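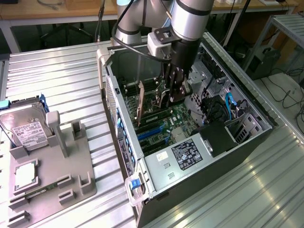 Stripping an old office tower for parts takes an evening the first time and well under an hour once you have done a few. These notes cover the order I work in, which is the order that gives me the fewest dropped screws. They were written for business machines with a side panel that lifts off, but most of it applies to any tower. Lay the case on its side with the open side up, so that the motherboard is flat in front of you and the cards stand upright in their slots. Have somewhere for each part before you take it out. A tray with slots and raised posts is good for this: the hard drive can stand in it with its blue rails still on, a memory module sits between two holders, and a processor gets a square pocket of its own.

What you need

A Phillips no. 2 screwdriver with a long shaft
An anti-static wrist strap
Small pots or an egg box for screws
Masking tape and a pen
Anti-static bags, one per part
Isopropyl alcohol and kitchen roll, if the processor is coming out

Before you open it

Shut the computer down, switch off at the wall and pull the mains lead out. Hold the power button in for 15 seconds to drain what is left. Take out the monitor, network and USB leads as well, then clip your wrist strap to bare metal on the chassis. Paint does not count.

If the drive may have somebody's files on it, label it now. I use a strip of masking tape with the machine's number and the date. Riet Jansen, who taught me this, writes the number on the case too.

1. Data and power cables

Start with the drive cables. SATA data leads often have a small metal spring on the plug, so press that in and pull on the plug itself. Older ones have no latch and just slide off. Power plugs are stiffer and can be rocked gently from side to side.

2. Expansion cards

Many business cases hold the cards with a plastic bar or tabs at the back and no screws. Open the retainer first. Check the far end of the slot for a small catch, as longer graphics cards nearly always have one. Lift the card straight up by its edges. If one end comes up before the other, push it back down and try again.

3. Memory

Push the white or black clips outwards at both ends of the slot and the module will pop up by itself. Some boards have a clip at one end only. Keep matched pairs in the same bag.

4. Drives

Squeeze the rails and slide the drive out of the cage. Leave the rails on if the drive is going back into the same model. Spares are hard to find - I paid Stockdale £8 for a set last July and they were the wrong ones.

5. Heatsink and processor

Run the machine for a few minutes beforehand if the paste is old, then unplug it again as above. Undo the heatsink screws a little at a time, working corner to corner. Twist slightly before you lift. Raise the socket lever, take the processor out by its edges and clean off the paste.

6. Power supply

This comes out last. Unplug it from the board, undo the screws on the back panel and slide it forward. Never open the unit itself.

Bag everything the same day and put the case screws in a bag taped inside the chassis.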